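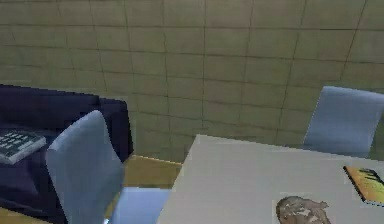

Torkcombe Season Pass: Your Questions Answered

Hello, and welcome! If you've found your way to this page you've probably been playing Torkcombe for a little while and have started wondering about the season pass, the puzzle packs, or why your save file has gone missing. We get a lot of the same letters in the inbox, so Darnell Villanueva (he looks after player support) has gathered up the ones that come in most often. Take your time, skip around, and write to us if your question isn't on the list.

What do I get with the season pass?

You get both of the new chapters, Rirnach and Wetden, plus 11 bonus puzzle rooms that open up as you finish the main story. You also get the remixed soundtrack, which plays by default once the pass is installed. If you'd like to go back to the original music (some people are very attached to it, and we love that), open Settings, then Sound, then Music Set, and pick Classic.

Do I have to finish the main story first?

For Rirnach, no. You can walk straight in from the title menu once you've cleared the tutorial. Wetden is a different matter — it picks up right after the ending and talks about it quite freely, so we keep it locked until you've seen the credits. If you finished the game on another device, signing in to your player account and syncing once should unlock it for you.

How hard are the new chapters?

Rirnach sits somewhere in the middle of the main game. If you got through the clock tower without too much grumbling, you'll be fine! Wetden is a good deal harder, especially toward the end, where several of the puzzles ask you to remember rules you learned hours earlier. The hint system works in both chapters, and using it doesn't affect your score or lock you out of any achievements. Please do use it. We spent a long time writing those hints.

What is the Pattinasarany challenge?

It's a timed mode that came in with the March update. You're given a run of short puzzles, one after another, and your points depend on how quickly you solve them and how few moves you take. The best possible score is 1,928, and yes, a few players have reached it. You can play it with or without the season pass, and there's a practice version with the clock turned off if timers make you nervous.

My score isn't showing on the leaderboard. Where did it go?

Leaderboards refresh every morning at 6:00 Eastern, so a score from last night may still be on its way. If it's been longer than that, check that you were online when the run ended. Scores from offline runs are kept on your own device and won't be posted later, I'm afraid. We know that's a disappointment after a good run, and it's on our list of things to improve. 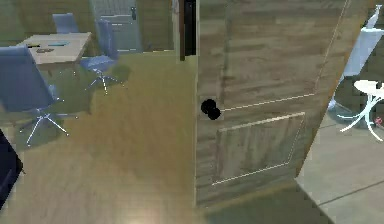 I keep getting error 206. What should I do?

Error 206 means the game couldn't match your local save with the one in the cloud. Don't delete anything! Close the game completely, open it again, and choose Compare Saves from the title menu. You'll see the play time and the last chapter for each one, and you can pick the save you want to keep. The other goes into a backup folder, where it stays until you clear it out yourself.

Can two people play together?

Yes, in the bonus rooms. These support 2 players on the same screen, either with two controllers or with one controller and a keyboard. The story chapters are for one player, though plenty of families tell us they pass the controller back and forth and argue happily over the answers.

Can I change the controls or the text size?

You can change nearly everything under Settings, then Comfort. Every button can be moved, the text comes in several sizes, and camera sway can be turned down or switched off altogether. If you sometimes feel queasy in first-person games, try a wider field of view as well — it has helped a good many of our players.

I bought the pass by mistake. Can I get a refund?

Refunds are handled by the store where you bought the pass, and each store has its own rules, so please start there. Keep your receipt email handy. If the store sends you back to us, write to support with the order number and Darnell will sort out what he can from our end.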